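# Landar figurine listings

Product text for collectible figurines and holiday decor, collected from the Landar shop catalog and cleaned for search and tagging work. Maintained by Hui-mei Yu. Last full export: 29/08/2024.

## Contents

- `listings.csv` -- 3,000 rows, one per product
- `makers.csv` -- maker names and their accepted spellings
- `holdout.csv` -- 1,000 rows kept apart for testing; do not merge

Each row in `listings.csv` has these fields:

| field | type | notes |
|---|---|---|
| `sku` | string | unique |
| `title` | string | as shown in the shop |
| `maker` | string | key into `makers.csv` |
| `height_in` | float | inches, base included |
| `material` | string | one of 23 values |
| `body` | string | full description, plain text |

Heights given in centimeters were converted and rounded to one decimal place. Where the title and the body disagree on height, the body wins.
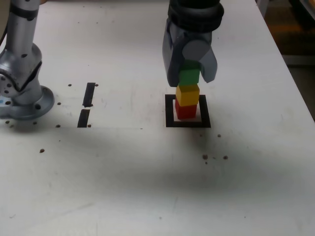 Material values were merged by hand. "Resin", "cast resin" and "stone resin" stay separate, as Landar prices them differently. Glass ornaments from the Kirnasholm line have an empty `height_in` -- the shop lists only their diameter, and that column was dropped in June.

## Known problems

- Udow nutcrackers sold in sets share one body text across all sizes.
- Seven rows have a maker that is missing from `makers.csv`.
- Shih snow globes list the height with and without the stand, in no fixed order.
- Some bodies end in mid-sentence. They were stored that way in the shop.

## Loading

Files are UTF-8 with a header row. Read `sku` as a string or leading zeros are lost.

## Changes

Send corrections to Lai-ching Cheung with the `sku` and the field name. Fixes go into the next export; older exports are not patched.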